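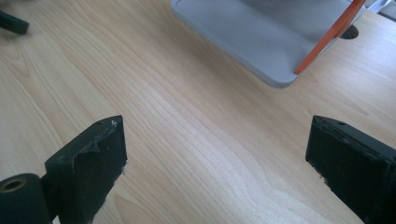 Home | Projects | Furniture Lab | Archive | Contact

Surface Wear and Glare on Shared Study Tables
Gwawr Mathias and Eifion Landeg
Submitted 9/29/21

1. Purpose

The study room on the second floor of Llewellyn Hall was refitted last December with light wood-look tables. Students have complained of glare from the ceiling lights and of ring marks left by cups. This report covers both complaints and compares two cleaning routines.

2. Tables

The tops have a pale blond laminate surface with a printed grain. The pattern mixes straight, closely spaced lines with wide curved figures of the kind found on flat-sawn boards. Darker tan streaks alternate with cream bands. The variation matters for inspection: a faint stain lying along a tan streak is easy to miss, while the same stain on a cream band is found quickly.

We used 8 tables. Each was divided with removable tape into a center zone and an edge zone.

3. Method

Marks were logged at closing time over three weeks. A mark was any spot, ring or scratch that could be seen from a seated position and was still there after one pass with a dry cloth. Half of the tables were wiped with plain water and half with a mild soap mix. Both groups were dried by hand.

Glare was rated by three readers on a scale from 0 to 3, with the ceiling lights on and the blinds down. Each reader sat at the long side and read one printed page placed flat on the table.

4. Results

The log contains 161 marks. Most were cup rings, and most of the rings were in the edge zone, within reach of a seated person's right hand. Scratches were few and short. They ran in no common direction.

The soap mix removed rings in fewer passes than water. It also left a thin film on two tables, which raised the glare rating until the tops were wiped again with water.

Glare was rated higher in the center zone than at the edges on every table. Turning a table a quarter turn did not change the rating. Moving it out from under the light fixture did.

5. Limits

The readers knew which tables had been washed with soap. Dry marks were logged by two people, and we did not check how well our counts agreed — this should be done first if the work is repeated.

6. Recommendations

Wipe with soap mix once a week and with water on other days. Shift the two middle tables toward the window wall. Inspect from a low angle, across the grain.

Shares 3 | Comments 3

Contact the Furniture Lab | Copyright the authors | Back to top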